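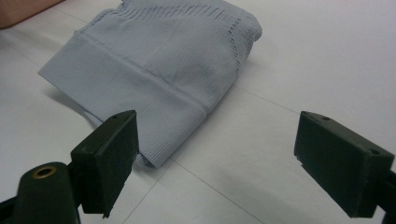

*Equipa de documentação Grirkudeck – revisto em 29/07/2025*

### 4.2 Demonstração manual: malha dobrada

1. Abra totalmente os dedos da garra antes de iniciar a gravação.
2. Aproxime a garra da peça – os dedos ficam afastados e sem tocar no tecido.

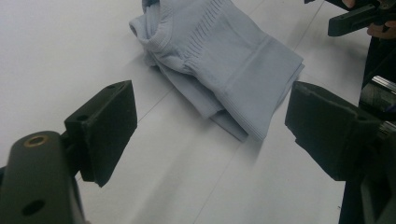

### 4.3 Gravação

3. Grave 21 demonstrações por peça, com 60 s no máximo cada.
4. Varie a posição de partida entre repetições.

**Atenção:** não feche a garra com a malha fora do intervalo entre os dedos.

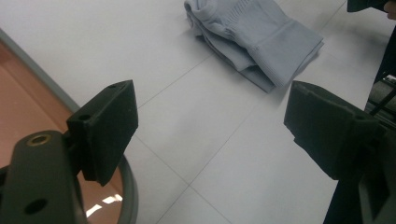
Nota da Tiongson: com malhas finas, convém subir para 28 demonstrações por peça.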